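Product Review: Sorkine Peel-and-Stick Wall Panels
Dec 8, 2019
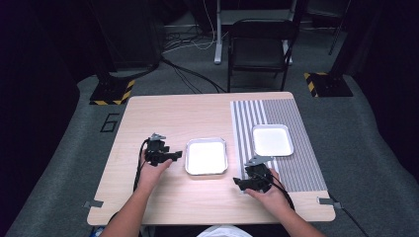
Two white trays on a light wood-grain table.

The Sorkine panel is sold by Rutova in packs of 5 and is intended for interior walls in dry rooms. Our office applied it to one wall of the Holtuvham showroom in August. Installation took nearly 45 minutes per pack and required 2 people.

The adhesive held firmly on painted drywall. On textured plaster, the lower corners lifted within a week and had to be pressed back. Seams remain visible in side light, particularly in the darker finishes. The surface wipes clean with a damp cloth.

Buyers with smooth walls may order with confidence. Those with older plaster should consider the Cardoso panel, which is heavier and uses a separate paste.

Rating: 4 out of 5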